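Home | Guides | Fault Finding | Parts | Contact

Dropped sticks on a dark cloth: tracing a gripper fault

Posted 15th February by Bjarke Zoëga

Applies to the Brolum two-finger arm with the Plundia controller, handling thin rods and sticks.

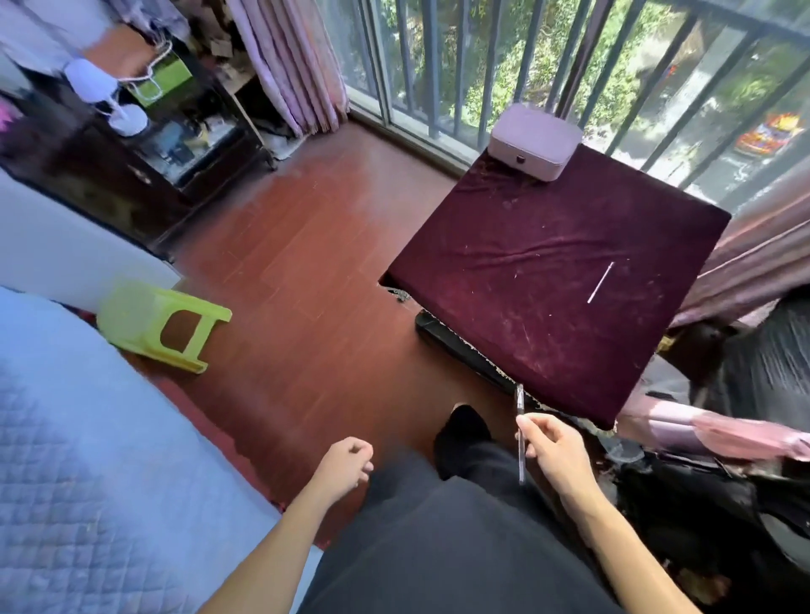 Why does the arm drop a clear stick when it holds a white one without trouble?
The controller sets its closing width from the overhead depth reading, and a clear stick gives a poor reading. The fingers stop short of full contact and the stick slides out during the lift.

We met this fault at Trudthorpe in January. The arm had been taught from hand demonstrations in ordinary rooms, with a person picking up slender sticks at a low table covered in maroon velvet. In playback it dropped 42 sticks out of 114, and every one of them was clear. The log showed no error. Conceição Patrício found the cause by comparing the commanded width with the measured width at the moment of closing.

Before you start

Press the stop button and wait for the amber lamp. Stay outside the marked area while the arm is powered. A half-closed gripper can finish its movement when the controller restarts, so keep fingers away from the jaws until the air or motor supply is off.

1. Confirm the fault

Open the grip log and find a failed pick. Compare the columns headed CMD and MEAS. If the two agree and the force column stays at zero, the fingers reached the width they were told to reach and touched nothing. Carry on with step 2. If MEAS is larger than CMD, something is blocking the jaws and this page will not help you.

2. Check the depth reading

Lay one clear stick and one white stick on the same cloth, well apart. Take a still depth capture. The white stick should show as a raised ridge. If the clear one is missing or broken into short pieces, the sensor is reading the cloth through it. Velvet makes matters worse – the pile scatters the return, and lint can show up as small false peaks. Brush the cloth and repeat the capture.

3. Deal with stray light

Draw the curtains on any window beside the table. Direct sun puts a bright line along a clear stick, and the Plundia software can take that line for the full width of the object.

4. Change the closing rule

In the grip menu, switch from CLOSE TO WIDTH to CLOSE TO FORCE. Set the limit to 10 and the timeout to 51. The fingers now keep closing until they feel contact, whatever the depth map says. Do not raise the limit to cure slipping. Thin sticks crack under load, and the pieces can fly.

5. Add a hold check

Tick VERIFY AFTER LIFT. The controller reads the force again once the arm is clear of the cloth, and halts if it has fallen to zero. Without this setting the arm carries on with an empty gripper and logs the pick as good. Ours did so throughout the January run.

6. Test at low speed

Run a short batch of white sticks, then clear, then mixed. Clear the floor near the arm first and keep it clear. If the arm halts on every pick, the pads may be worn smooth. Fit new Bensaid pads, zero the force reading with the jaws open, and go back to step 4.

Save the new settings under a fresh name. A firmware update puts CLOSE TO WIDTH back as the default.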